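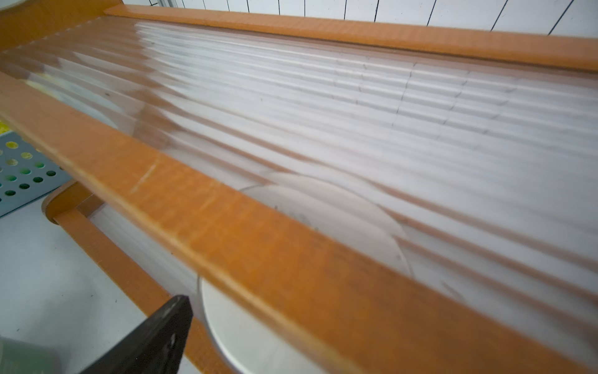

Brândușa Onu told us that the first fortnight was the hardest, and that after it she stopped noticing she was writing everything down. She took part in the pilot last November and has agreed to be named in this call.

Last updated: November
Reading time: 2 minutes

Stosetti is looking for 52 households to keep a food diary for the Flokmont study. We want to know what people buy, what they eat and what ends up in the bin. You do not need to cook much or eat well to join.

You can apply if you are over 18, do most of the food shopping at home and can weigh your waste once a day. Kitchen scales are provided and you may keep them. Shared houses are welcome - one person fills in the diary for everybody.
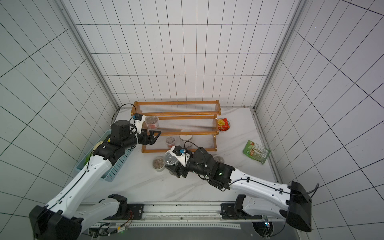

Do takeaways and drinks count? They do, and so does anything bought out and finished at home. Leave out pet food.

Each household receives 80 pounds at the halfway point and the rest of the fee when the diary is handed in. A short phone interview follows, between 6 pm and 8 pm. Diaries are stored without names and destroyed once the report is out.

To apply, ask for a form at the Stosetti desk in Pidier Library, or write to the Flokmont study, care of the library. Please say how many people live with you and whether anyone has a special diet. We reply to all applicants by post.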